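From: Said Badawi
To: Tendach demonstration working list
Date: 02/02/2019
Subject: Re: Proposed wording for section 4, hand-held demonstrations in private homes

Dear colleagues,

I write on behalf of the Tendach coordination office in reply to the message from Ehab Farouk concerning section 4 of the collection guidelines. His message is quoted below in full for those members who joined the list after it was sent. The office's responses follow the quotation, and a revised text for section 4 is given at the end.

Ehab Farouk wrote:

> Dear all,
>
> The Bouazza team has read the draft of section 4 and has three remarks.
>
> First, the draft speaks throughout of "the demonstrator's hand." Our demonstrators work with two hand-held grippers for every task that involves a container, and the text should say which hand is meant. At present a reader could conclude that the left gripper may be set down once the object has been picked up. We do not think that was the intention.
>
> Second, paragraph 4.3 requires that "the work surface and its surroundings be cleared before each demonstration." We understand the reason for this in the Tumport laboratory, where the same table is used for remote control sessions and the cameras are fixed. In a private home the requirement is difficult to meet and, in our opinion, undesirable. A policy trained on cleared tables will be used in rooms that have not been cleared.
>
> Third, the draft does not say whether a demonstration in which an object is dropped should be kept, labeled, or deleted. Of the 392 demonstrations we submitted in September, 17 contained a drop followed by a second grasp. We kept all of them. The reviewer at Zidance removed them. We would like a rule that both sides can follow.
>
> We have no objection to the remainder of the section.
>
> With regards,
> Ehab Farouk

The office thanks the Bouazza team for these remarks, which were discussed with the reviewers at Zidance before this reply was prepared. We take the three points in the order in which they were raised.

On the first point, the office agrees. The phrase "the demonstrator's hand" was carried over from the remote control guidelines, where each operator at Tumport drives a single arm and no confusion can arise. In section 4 it will be replaced by "the left gripper," "the right gripper," or "both grippers," as the case requires. Where a task can reasonably be done with either gripper, the task sheet will say so, and the demonstrator may choose. Both grippers are to be held from the start of the recording until its end, including during any period in which one of them has nothing to do. A gripper that is waiting should be kept open and still, at a comfortable distance from the work. 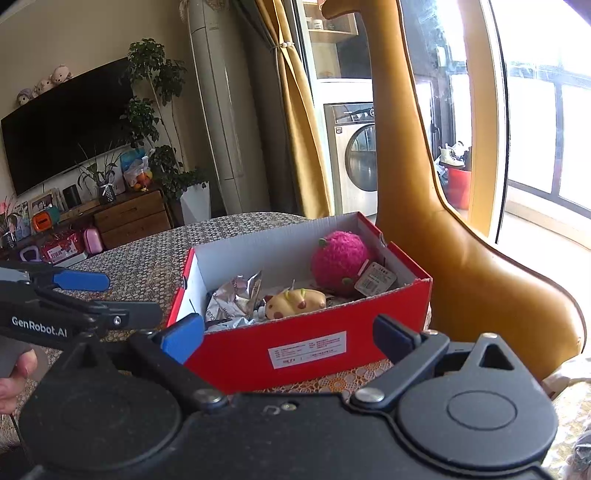 Paragraph 4.3 has given rise to more correspondence than any other part of the draft, and the office accepts that the present wording is too strict for use in homes. The intention was to prevent two specific problems: objects that obstruct the path of the gripper, and private papers or faces that would have to be removed from the recording afterward. Neither problem requires that a household be emptied. Where an open box stands on a patterned tablecloth, with soft toys and a crumpled foil wrapper inside it, the demonstrator may leave the cloth and the wrapper as they are, and need not move plants, a television, or furniture that can be seen beyond the table. What the policy must learn is to find the jaws, the box, and the toy under ordinary conditions, including daylight from a window. The revised paragraph therefore limits clearing to the space through which the grippers will pass. Letters, identity documents, and family photographs that can be recognized should still be put away or turned over, and the permission of the householder must be obtained before the first recording.

A related question was put to the office by Zidance, namely whether tags and labels should be cut from toys before use. They should be left on. A paper tag changes the way a soft object behaves when it is lifted, and it may be caught between the finger pads. Demonstrators should grasp the body of the toy and avoid pulling on the tag. If the tag is caught by accident, the demonstration is to be continued in the usual way and the event noted on the log sheet.

On the third point, the office regrets that the two sides were working from different assumptions. The 17 demonstrations removed from the September submission have not been deleted. They are held in the Zidance archive and will be restored with a recovery label. In future, a demonstration that contains a drop is to be kept if the demonstrator recovers the object with the grippers alone and completes the task. It is to be rejected if a bare hand enters the work area, if the object falls from the table, or if the demonstrator stops to speak to another person for long enough that the movement is broken. Deliberate drops are not permitted. They are easily recognized by a reviewer and teach the robot a motion that serves no purpose.

The office was also asked informally whether demonstrations made by remote control and those made with hand-held grippers may be placed in one training set. For the present they should be submitted separately. Remote control sessions are slower, and operators tend to pause above an object before closing the fingers. The hand-held recordings show far fewer pauses. The Tumport group is comparing the two and will report to this list when its work is complete.

The revised text is as follows.

4.1 Every demonstration under this section shall be made with two hand-held grippers. The task sheet shall state which gripper performs each step.

4.2 Both grippers shall be held throughout the recording. A gripper that is not in use shall be kept open and still.

4.3 Before recording, the demonstrator shall clear the space through which the grippers will pass. Other household items may remain in place. Private papers and recognizable photographs shall be put away or turned over.

4.4 Objects shall be used as found. Tags, labels, and packaging need not be removed unless they present a hazard.

4.5 A demonstration containing an accidental drop shall be kept and given a recovery label if the task is completed with the grippers alone.

4.6 The demonstrator shall change the position of the objects between one demonstration and the next. After every 9 demonstrations, the container shall also be turned or moved.

Paragraph 4.6 is new and was not part of the draft that the Bouazza team reviewed. Members are asked to consider in particular whether the interval is practical for a demonstrator who works alone.

Objections and proposed amendments should be sent to the list and not to individual members of the office, in order that the record remain complete. Until the revised text is adopted, teams may continue to record under the existing draft, with the exception of paragraph 4.3, which is suspended as of this message.

Respectfully,

Said Badawi
Coordination Office, Tendach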